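Wrist camera segmentation treats shadows as objects, planner goes around them
Posted in: Perception and Planning

fencepost_err
Long one, sorry. I've got a wiping task running on a single arm with a wrist camera. The stack is Jadoon for segmentation, then a hand-rolled thing that turns masks into a cost map on the table plane, then Kevard for the planner. The arm is a Valteck and is the only part of this I have no complaints about.

The job: find the liquid, pick up the cloth, wipe, put the cloth down. The first and last steps work. My grandmother could do the middle ones faster, and she'd have opinions about the planner too.

What happens is that Jadoon finds the spill fine most of the time, then also hands me one or two extra masks for "stuff on table" that are plainly shadows. My cost map dutifully makes them into low obstacles. Kevard then plans a lovely sweeping path around a patch of nothing, like someone avoiding an ex at the farmers' market. Sometimes the phantom sits between the cloth and the spill and I get no path at all, after which it retries 10 times and sulks.

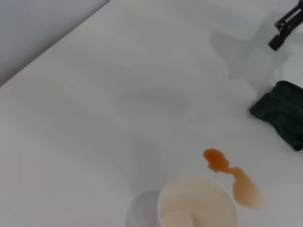
My working theory is that the mask head keys almost entirely on brightness against the tabletop and hardly at all on colour. The weights I'm using were trained on somebody's kitchen benches, all dark stone, where a soft shadow barely registers. On a white table a shadow is the second most interesting thing going. The blob under the gripper is the worst offender, great big soft-edged thing with branches on it, and it's bigger than the orange puddle I care about. The confidence scores are no help either. The shadow gets a score as cheerful as the cup does.

Things I've tried: raising the mask threshold (loses the pale end of the puddle before it loses the shadow), median filtering the cost map (makes phantoms with nicer edges), and swearing.

Has anybody got a sane way of doing this that isn't retraining? I've got labels for 40 images and no great desire to make more.

tuesdayish
Are you projecting the masks using the pose at image capture, or the pose when the mask comes back? Asking because I lost most of a month to that one.

fencepost_err
Pose at capture. I also lost most of a month to that one, a different month.

gumboot
Convert to something where hue and lightness are separate and throw out any mask whose colour matches the table. Shadow on white is just darker white. Your puddle is orange. This was solved before most of us were born, and it's maybe a dozen lines.

nullarbor_nav
It was solved for orange puddles. What does he do when it's water?

gumboot
He hasn't got water. He's got orange.

nullarbor_nav
He's got orange this week. I've watched a whole demo get built on "the target is always orange" and then someone walked in with a lemonade. A chroma gate is fine as a patch as long as you write down that it's a patch, in the config, in capitals. Otherwise you'll be back here in October asking why it mopped around the milk.

Also worth noting that a hue test will probably go daft on the cloth. Dark green in a deep fold is black as far as most cameras are concerned, and black has no hue worth trusting. You'll end up with half a cloth and a grasp on the wrong half.

gumboot
So don't run it on the cloth. The cloth gets its own class. Nobody is making you put every mask through every filter.

fencepost_err
Cloth is its own class, yes, and fairly solid. The gate would only touch the generic "stuff" masks. I'll try it tonight. I take the point about milk.

plank_length
You own the arm model. You know where every link is. If you can get even a crude position for your main light, you can cast the arm's geometry onto the table plane and predict its shadow, then blur it a bit and subtract it. We do this in Plastedow (there's a node for it, badly named, called umbra_guess) and it kills most of the self-shadow trouble.

tuesdayish
"If you can get even a crude position for your main light" is carrying a piano up the stairs in that sentence.

plank_length
Put the arm in a few poses, label where the shadow lands, solve for the light. It takes an afternoon.

nullarbor_nav
It takes an afternoon if you have one light. Most rooms have a ceiling panel, a window, and a bloke who turns the other bank on halfway through your run. Soft edges in that picture say to me it's a broad source or several, and then your projected shadow is a polite fiction. I don't hate the idea. I'd use it to lower confidence, never to delete.

plank_length
Which is how the node works, if anyone ever read the readme.

nullarbor_nav
I tried. It opens with a changelog.

kelpie_kinematics
Going to be the grump. Why is a shadow, or a puddle for that matter, in the obstacle layer at all? Neither has any height. Your planner should be avoiding the cup, full stop. The liquid is a goal region. The "stuff" masks with no depth behind them belong in a separate layer that the wipe behaviour reads and the motion planner never hears about. You're asking perception to be perfect so that the planner can be lazy.

In your picture the rim of the cup is practically touching the bottom end of the puddle. That's the hard bit of the whole task and it's a real obstacle. Any blanket inflation around the cup big enough to be safe will eat the part of the spill you need to wipe. I'd spend my evening on that and let the shadows be shadows.

fencepost_err
Annoyingly, this is a good question. The reason is that I had one cost map and it was already there. No depth on the wrist camera, it's colour only, so "no depth behind it" isn't a test I can do from a single view. But I do move on approach, so I could take two views and check whether a mask shifts the way a flat thing on the plane should.

tuesdayish
Two views gives you another freebie. The arm's own shadow moves when the arm moves. Register both images to the table plane, and whatever stayed put is a thing. Whatever wandered off with the gripper is a shadow. No light calibration, no hue.

gumboot
Won't catch the shadow beside the cup, the cup isn't moving.

tuesdayish
True. But that one's stuck to a cup he's avoiding anyway, so who cares.

kelpie_kinematics
The person wiping next to the cup cares.

gumboot
And that one's grey, so my dozen lines get it. I'll accept payment in the usual form.

fencepost_err
Update after an evening of it. I did the layer split first. Kevard now sees the cup and nothing else on the table, and the no-path failures have gone. Ticket 2063 in my own tracker is closed, and it'd been open long enough to have a personality.

Then the two-view check, table-registered, comparing masks by overlap. The big gripper shadow drops out on nearly every approach. The leftovers go through gumboot's chroma gate, which is in the config under PATCH_BREAKS_ON_MILK.

Still broken: wiping by the cup. With the inflation down low enough to reach the end of the puddle, the cloth bulges out past the gripper and I'm modelling it as a rigid box, which is flattering to the cloth.

kelpie_kinematics
Move the cup first.

fencepost_err
It's a paper cup and I don't know what's left in it.

kelpie_kinematics
Then slowly. Or wipe that end with strokes that only ever go away from the cup, and keep the box fat on the cup side. Asymmetric inflation. Kevard takes a polygon footprint, it doesn't have to be a square.

plank_length
Seconding strokes away. Also start from the outside edge of the spill and work in, or you'll be chasing it across the table.

nullarbor_nav
You can't do both of those at the cup end. Outside edge in means starting right up against the cup.

plank_length
Start against it, stroke away from it. That's both.

nullarbor_nav
Fine. With a rigid box for a towel, though, I'd want to see it before I believed it.

fencepost_err
Polygon footprint is going in tomorrow. I'll post the config if the cup survives.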